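Sorting and Storing Your Jewellery: Your Questions

Do I need a proper jewellery box?
Not at all, dear! Any shallow open tray will do nicely, and I think a pale inside helps you spot the little things (my own eyes aren't what they were).

Where should I sort everything?
I always use the bed. A duvet is soft, nothing rolls very far, and you can spread your rings, bangles and brooches out with a bit of room between them before they go back in. 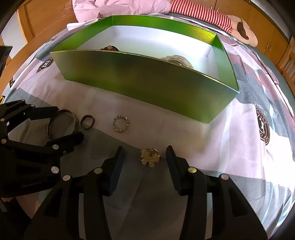
What goes in first?
Brooches with textured fronts, I'd say, each with its pin closed, and then the bangles. Rings go in last, in their own corner, or they slide underneath and you'll be hunting for them until October.

Can I bring a tangled necklace to Matheson?
Please do! Sheena Pringle is at the front table and has endless patience with knots. Bring up to 16 pieces and a soft cloth to carry them home in.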